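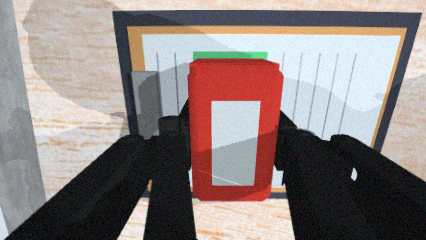

Writing for the Stage: Week 4 Notes
The "I Want" Song

Hi all! I typed these up because I talked way too fast in class and a few of you were still scribbling when the lights went off. Bring them next week, we'll mark them up.

So, the "I want" song. It usually comes early, often second or third in the running order, and it's where the lead tells us what's missing from their life. Get it right and the audience will follow this person through a lot of nonsense (and musicals do contain a lot of nonsense, bless them).

I played you the demo from Storolside, the one-act Ross Carnegie and I wrote for a house with 800 seats, which was a very silly size for a cast of five. In our first draft the ferry clerk sang "I want to be free." Free from what? We had no idea! Ross changed it to "I want the late boat to Bamanport," and suddenly I could write a tune for it. A place name gives you a rhythm before you've touched the piano.

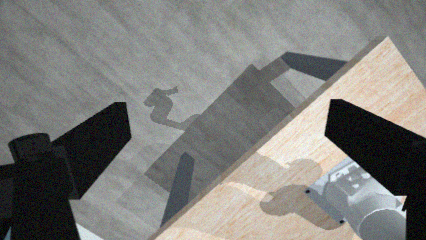
Pale wood board on a gray floor, with part of a black gripper at lower left.

Things to look at in your own draft:

Where does the title line land? Try it at the end of the chorus first, then at the top, and sing both out loud.

What does the bridge do? Mine used to repeat the verse with bigger chords. I'd like yours to let some doubt in, or a memory, or another character who butts in at the worst moment.

How long is the intro? If your singer is standing there for more than 4 bars, give them something to say over it.

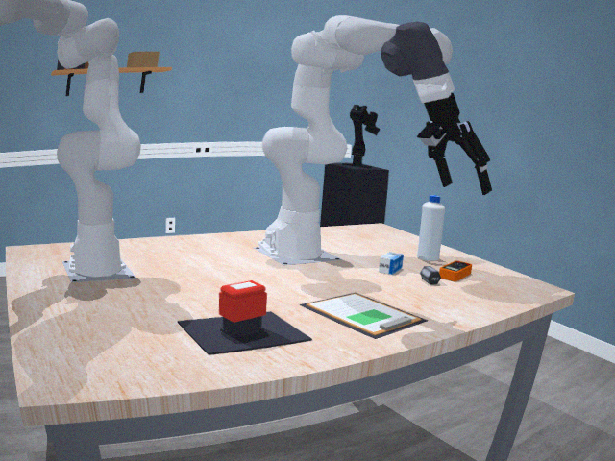
Keys next, and please be kind to your singers. Save the top note for the word you care about most. In the Cruzado duet we put it on "the," and I still wince when I hear the recording.

For next time: write a verse and chorus for a character who wants one thing they can name. Keep it to 60 bars, piano and voice only. Lead sheets are fine, and so is a phone recording if notation scares you. Copies go in the Tesbridge room folder before class. If you're stuck on the lyric, write the speech first as plain dialogue and circle the line you'd hate to lose. Start the chorus there.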